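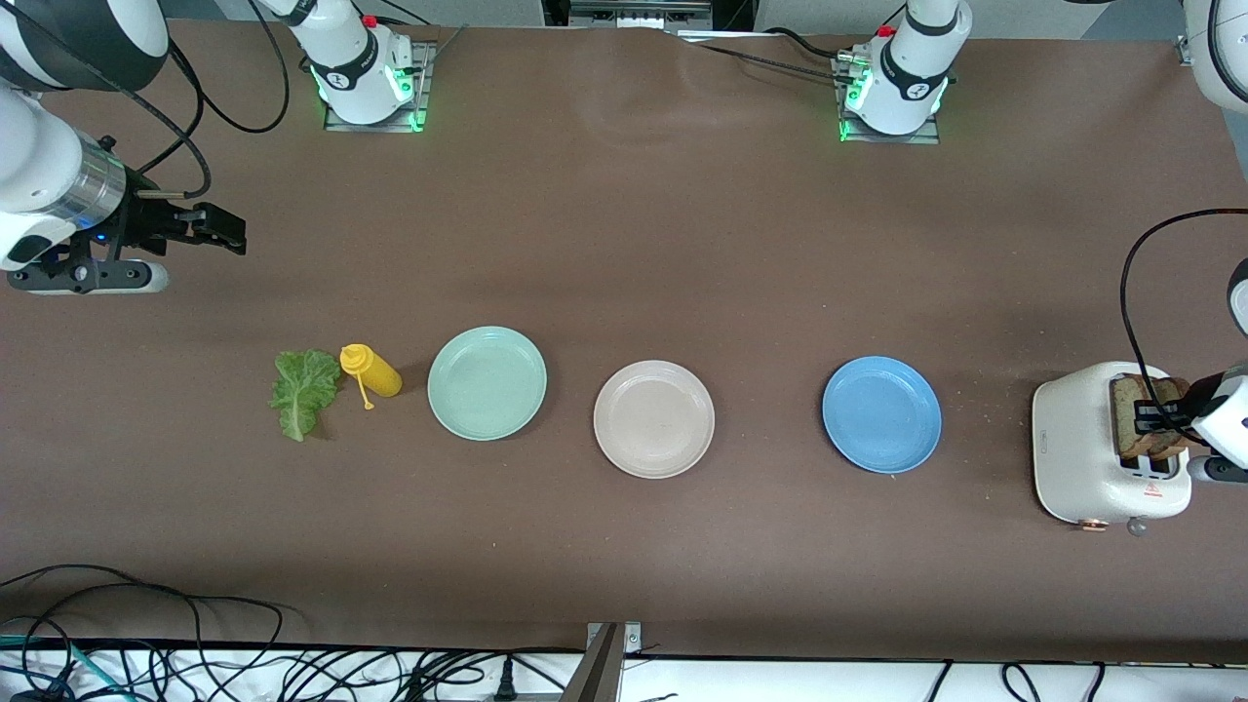

Cluddale Road Collisions is a small table of crash reports from the Cluddale district, one row per collision. It has 69 rows. The free text column is short and plain, in the style of "bread in a white toaster, three round plates on the table". Times are local - please do not convert them.

Road names follow the Griffiths list. Two rows have no hour.
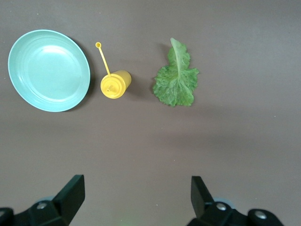 Round plate and yellow squeeze bottle.

Last update: 2021-04-16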